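Part 3: Setting up your Plotholm label printer

I've put up to 18 of these together for people by now, and the only step that ever trips anyone up is loading the roll. So take your time there and rush the rest!

1. Slide the lid latch to the left and lift. It's stiff on a new machine – push harder than feels polite.

2. Drop the roll in with the labels coming off the top, facing you.
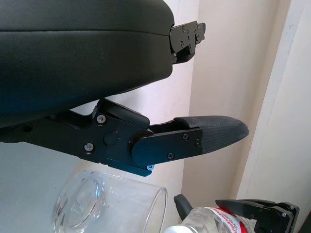
A pale wall at the back.

3. Feed the paper under the gray bar until 2 labels stick out, then close the lid. You want a click.

Note: Skiker rolls fit fine. Plisell rolls have a fatter core, so you'll need the adapter ring (mine was taped inside the box lid and I nearly threw it away).

4. Plug the power cord into the printer first, then the wall, and hold the green button

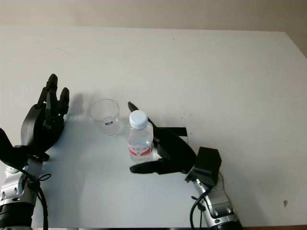

until the light goes steady. If it keeps blinking, open the lid and go back to step 2.

5. Print a test label. Mine came out upside down, and Telma Cáceres still has it stuck to her stapler.
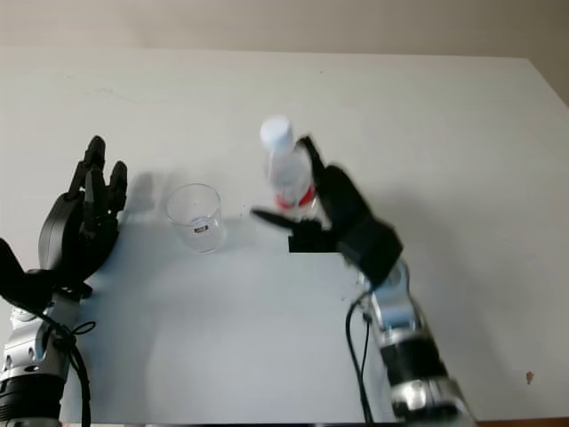

2 min read

6. Set the darkness to 3. Higher looks nice and crisp, but it wears out the print head, and a new one costs more than I'd like to say.

CAUTION: The print head gets hot during long runs. After 1000 labels, switch off and have a coffee before you touch anything in there.

7. Wipe the roller with a dry cloth whenever you change rolls. Celeste Benítez uses

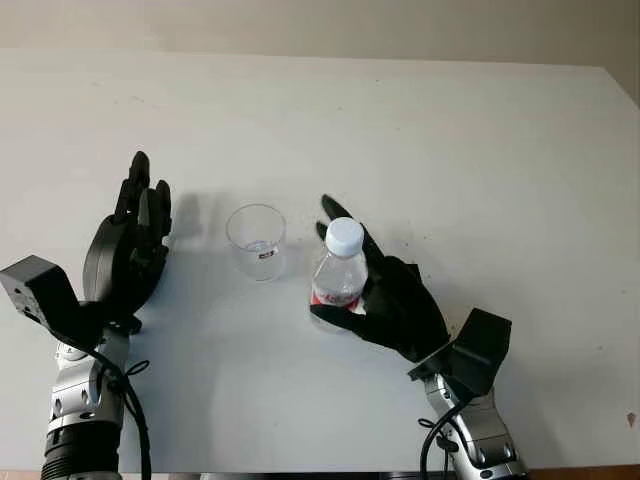 a bit of old T-shirt for this and swears by it – I've switched over too. Please don't use paper towels, they shed like a cat.

Wi-Fi setup is in Part 4.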